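Do College Rankings Tell You Anything?

14/07/2018

My niece is going to be a senior, so the mail has started. Glossy folders, postcards with her first name printed in the clouds over a clock tower. One from Partington College claims it is a "top 10 school for student belonging." I went looking for who decided that and found a website that sells ads to colleges. Make of that what you will.

I went to Hiltard State back when it had 3000 students and one decent cafeteria. I liked it fine. I also picked it after a single afternoon visit in April, when the weather was perfect and my tour guide, Jolene Hinds, knew every person we passed. It took me until October to notice that the library closed at nine and that half the classes in my major were offered every other year.

So I'm suspicious of the campus visit, too. A tour is a sales call with walking. They show you the one dorm room that got new carpet. They don't walk you past the financial aid office, where I spent a good part of my sophomore year arguing over a $1247 fee that was never in any brochure.
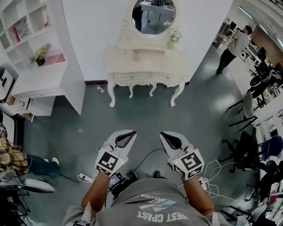
What I've told my niece is to ask dull questions. How many people who start here finish here? Who teaches the freshman classes? If a scholarship is $2000 the first year, what is it the second? The woman at the Drudlow University table gave her a tote bag and said she'd have somebody email. That was three weeks ago and we're still waiting on the email. The tote bag is pretty good.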